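식탁 위의 후숙: 서양배 유통이 놓치는 마지막 나흘

3/12/18

서양배는 나무에서 익지 않는다. 정확히는, 나무에서 익도록 두면 과심부터 무너진다. 수확은 전분이 충분히 남아 있고 과육 경도가 높은 시점에 이루어지며, 이후의 품질은 저온 저장과 후숙 조건에 좌우된다. 사과나 동양배의 유통 방식을 그대로 적용했을 때 소비자 불만이 서양배에 집중되는 까닭이 여기에 있다.

Usville 지역의 재배 농가는 대체로 과실을 수확 당일 예냉한다. 과심 온도를 떨어뜨리는 속도가 저장 수명을 결정하므로 선별은 예냉 이후로 미룬다. 산지 저장업체 Flasix는 지난 12월 출하분 가운데 282상자를 따로 빼서 후숙 편차를 조사했다. 같은 과수원, 같은 수확일의 과실로 한정했고, 저장고에서 꺼낸 뒤 실온에 두고 매일 경도를 측정했다. 이 가운데 268상자가 판정 기준 안에서 익었다. 나머지 14상자는 과육이 고무질로 남거나 과심 갈변이 나타났다.

불량 상자는 저장고 출입구 쪽 적재 열에 몰려 있었다. 문이 열릴 때마다 온도가 오르내렸고, 일부 과실은 저온 요구 기간을 채우지 못한 것으로 판정되었다. 저온 처리가 부족한 과실은 에틸렌 생성이 늦고 고르지 않다. 겉색이 변해도 과육은 단단한 경우가 있어 매장에서 색만 보고 골라내기 어렵다.

Flasix는 이후 적재 방식을 바꾸었다. 출입구에서 2열까지는 다른 품목을 두고, 서양배는 안쪽 열에 쌓되 상자 사이에 통풍 간격을 둔다. 도매상 Asfaw는 출고 전 에틸렌 처리를 병행한다. 밀폐실에서 농도를 맞추고 환기로 이산화탄소를 제거하는 통상적인 방식이며, 처리 뒤에는 다시 냉각하여 매장으로 보낸다. 처리비는 상자당 단가에 포함된다.

매장 단계의 관리는 아직 허술하다. Nolley의 소매점 30곳을 돌아본 결과, 서양배를 냉장 진열대와 상온 매대 사이에서 수시로 옮기는 곳이 많았다. 후숙이 시작된 과실을 다시 차게 두면 진행은 느려지지만, 표면 결로 때문에 눌린 자리의 부패가 빨라진다. 입고일 표시가 없는 매대에서는 익은 과실과 익지 않은 과실이 섞여 판매되었다.

가정에서의 판정은 꼭지 부근을 기준으로 한다. 엄지로 가볍게 눌러 약간 들어가면 먹을 시점이다. 몸통이 무를 정도라면 과심은 이미 지나쳤다고 보아야 한다. 껍질색은 품종에 따라 거의 변하지 않으므로 보조 지표로만 쓴다. 후숙을 앞당기려면 종이봉투에 사과와 함께 넣어 실온에 두고, 늦추려면 단단할 때 냉장한다. 비닐봉지는 수분이 차므로 쓰지 않는다.

익은 뒤 품질이 유지되는 기간은 짧다. 저장업체가 상자 겉면에 저온 처리 종료일을 표기하면 소매점은 진열 순서를 정할 수 있고 소비자는 남은 기간을 가늠할 수 있다. Flasix는 다음 출하분부터 종료일을 상자 측면에 인쇄할 예정이며, Asfaw도 에틸렌 처리일을 같은 자리에 병기하는 방안을 검토하고 있다.
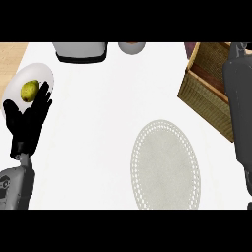 낱개 판매분의 표기 방식은 정해지지 않았다. 스티커는 비용이 들고 껍질에 자국을 남길 수 있어, 우선 매대 가격표에 날짜를 함께 적는 방식부터 시험한다.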